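Visit to the Nilsuwan pickle works, Lerka

Lerka is at the end of the valley road, 14 miles past the last gas station, and most people who drive that far are going to the lake. I went in February, when the lake road is closed, to see the Nilsuwan pickle works on its winter open day.

The works stands behind the old rail depot. Parking is on the gravel lot to the left of the gate, and at 10 in the morning it was already half full. Entry was free. Visitors signed a book in the front office, put on a hairnet and shoe covers, and were sent through in groups of 6. I waited 20 minutes for mine.

Our guide was Kanako Kudo, who has run the packing side for nine years. She started us in the receiving shed. In late summer the trucks come in from farms on both sides of the valley. In winter the shed holds carrots, cabbage, and onions from storage, and the work is slower. The floor slopes to a drain down the center and we were told to watch our step.

After that came the cutting room. Two slicers were running, both made by Otska, and the noise was enough that Kudo stopped talking until we were through the far door. The slicers are older than most of the staff. Parts are hard to get now, and the shop next door makes some of them from scratch.

The brine room was the part I had come for. It is long and cool and smells strongly of vinegar and mustard seed. The brine is mixed in batches of 355 gallons and checked by hand for salt before it goes anywhere. One of our group asked if the recipe had changed over the years. Kudo said the sugar had come down twice and that people wrote letters both times. 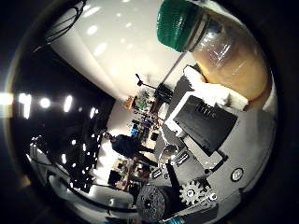
A jar with a green ribbed lid.

Past the brine room the tour goes up a metal stair to a walkway over the filling line. We could see jars going under the filler and then on to the capper, a Vomix unit bought secondhand. The line was stopped for a few minutes while someone cleared a jam. On the day before our visit it had filled 2,054 jars, according to the whiteboard by the stairs. The whiteboard also had a reminder about a potluck.

The warehouse was closed to visitors because of forklift traffic. We looked in through the window and then went back down to the tasting room, which is the former lunchroom with a counter added. There were six or seven things to try on small paper plates. The carrots with ginger were good. The mixed vegetables were too sweet for me, though the couple next to me bought four jars. The hot cabbage ran out before I got to it.

Prices at the counter were a little lower than in the grocery stores in town. They take cards, but the reader was slow and cash was quicker. Dented-lid jars are sold at half price from a rack by the exit when there are any.

The full tour took a bit over an hour. The stairs to the walkway are steep and there is no elevator, so anyone who can't manage them waits in the tasting room. Children have to be at least eight. There is one restroom, next to the office.

For lunch I walked across to the diner by the depot and had soup. It closes at 2 in the winter. The next open day is in the spring, and the front office takes names by phone.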